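Plirnow Home Task Safety Card Set

Set of 3 laminated cards for teams that run tidying robots in lived-in homes. Item no. 847. Each card measures 384 mm on the long side. Text by Usha Kartha.

Card 1: Before you start
Put boxes and toys on a flat board against a wall. Keep walkways and door openings clear.

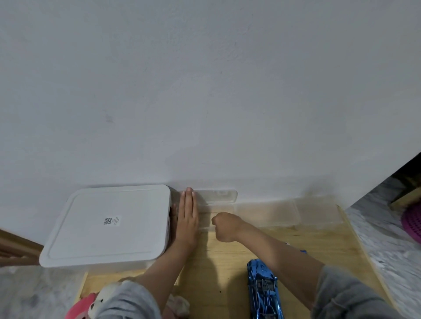 Card 2: Sharing the work area
Stop the arm before reaching in. Clear containers are easy for sensors to miss, so mark the rims with tape. Limit arm speed to 80 mm per second near people.

Card 3: After the run
Log every stop. Return toys to their owners' shelf.

Ships from Skivulport.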